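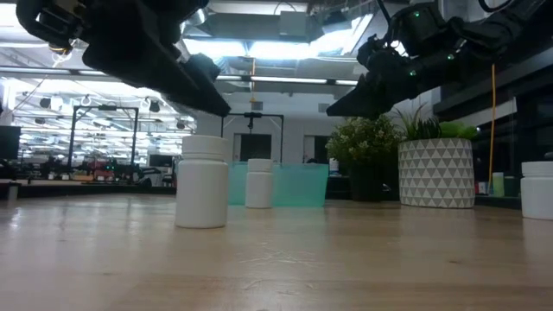

Por que os supermercados de bairro deviam voltar a aceitar garrafas de vidro retornáveis? Porque o depósito traz o casco de volta à loja e o cliente paga menos pela bebida seguinte.

Em Berness, onde moro, o último ponto de troca fechou em fevereiro. Era um balcão simples nos fundos do mercado Plulton, aberto só até as 11 da manhã. Mesmo assim, recebeu 843 cascos no último mês de funcionamento. O mercado alegou falta de espaço — o corredor ganhou uma geladeira de energéticos.

Não defendo uma lei que obrigue toda loja a receber vidro. Uma mercearia de 79 metros quadrados não tem onde guardar engradados. As redes maiores têm depósito e caminhão, e o caminhão volta vazio para o distribuidor.

O depósito também precisa valer a pena. Três reais por casco me parecem razoáveis. Com centavos, a garrafa vai para o lixo comum, e a prefeitura paga para recolher o que a loja podia ter recebido.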